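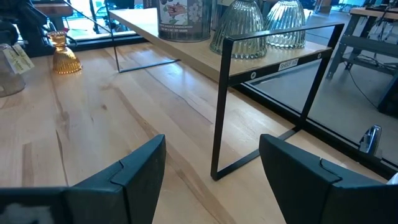 The practice table at Birkard Hall, with the display riser, the glass shades and the floral tin, as seen from between the gripper's two fingers.

Drodden Robotics Club students take on the shelf challenge

The Drodden Robotics Club is back at full speed this spring, and anyone who stopped by Birkard Hall on Wednesday, April 21, 2021 got to see what all the excitement has been over. The club's eight student members spent the afternoon working on their entry for the Bittencourt Student Handling Challenge, and they made some of their best progress of the year!

The Bittencourt is a little different from the contests the club has entered before. There are no mazes, no ramps and no foam balls to shoot through a hoop. Teams are asked to program a robot arm to tidy a small shop display, picking up ordinary household things and putting them where they belong without breaking, tipping or scratching anything. Judges look at where each item ends up, how gently it was set down and how well the students can explain their code.

The club has set up its own practice display on a wooden table by the window. A low shelf with black metal legs stands on top (the students stuck a label on it so it matches the name in the program), and the things on and around it include a tin with flowers on it, a pair of ribbed glass shades and an amber glass candle holder. One jar still has its paper price tag hanging from a string. Most of it came from a thrift store run, and the members had a great time picking out pieces that would give the arm some trouble.

And they do give it trouble. Glass has been the big challenge all season. Team captain Halima Olaniyan, a junior, has been in charge of the grip settings since the club took on the project in September, and she has gotten very good at telling from the readings whether the fingers have really closed on something or are only brushing against it.

"The tin is easy, you can be pretty rough with the tin," Olaniyan said. "The glass shades have all those ridges, so if you come in at a bad angle one finger lands on a ridge and the other one lands in a groove, and the whole thing wants to turn in your grip. We changed the angle so many times. I dream about those shades!"

The arm learns a good part of the job by being shown. A student guides it through a move by hand while the wrist camera records, then the next student does the same move starting from a slightly different spot. The club's goal for the season is 4000 recorded moves, and members keep a running total on the whiteboard by the door. They work in shifts of 80, which takes most of an afternoon if the group stays focused and a good bit longer if somebody brings snacks.

Sophomore Sombat Somboon wrote the part of the program that sorts the recordings. It throws out the ones where an item was dropped or where the arm stopped partway, and it flags any that look odd so a person can check them. He had never written code before joining the club.

"I came to one meeting because my friend needed a ride," Somboon said. "Then they let me drive the arm, and I was back the next day asking if I could do it again."

Wednesday's session was given over to the shelf itself. Working on top of a shelf is harder than working on a flat table, as the arm has to come in high, reach down and then back out again without catching the metal legs. The team tried a new path that Funmilayo Okonkwo, a senior, had drawn out on graph paper over the weekend. The first two tries bumped the edge of the board. The third went through clean, and so did the next six – by that point the whole room was cheering for each one, including a couple of parents who had only come to pick up their kids.

Okonkwo will be studying engineering in the fall and has been teaching the younger members as much as she can before she goes. She has put together a binder with every path the team has tried this year, the ones that flopped included, with notes in the margins about what went wrong.

Coach Declan Lowther could not have been happier with the afternoon. He has led the club for several seasons and says this group asks more questions than any he has worked with.

"I walked in with a plan for the day and they had a better one," Lowther said. "So we did theirs. They argue over half an inch, they go try it, and then they argue over the next half inch. It's a wonderful thing to watch."

The team still has plenty to work on. The candle holder is narrow on top and wider at the base, and the arm does not always choose the right place to grab it. Sunlight is another puzzle. The window lets in a lot of it, and the camera sees a shiny tabletop very differently at two in the afternoon than it does at five. Members have been making recordings at different times of day so the program gets used to both. They could pull a shade over the glass, but the contest hall in Otska has big windows too, so the practice table is staying right where it is.

The Bittencourt will be run in a single day, with each team getting three turns at the display. Items are placed by the judges just before each turn, so there is no way to memorize the layout. The Drodden students will travel to Otska by van with their own arm, a spare set of fingers and a box of padding for the trip.

To help cover the cost of travel, the club is holding an open house at Birkard Hall, where visitors can try guiding the arm themselves. Modupe Adeleke, who handles the club's schedule and is mother to one of the members, is hoping for 200 guests over the course of the day. Younger children are very welcome and will have their own table with plastic cups to stack. Entry is free, with a donation jar at the door, and there will be home baking for sale.

Students who would like to join for next season can pick up a form at the open house or ask any member for one. No experience with robots or coding is needed. Practices are held after school in the main room at Birkard Hall, and new members get a turn with the arm on their first day.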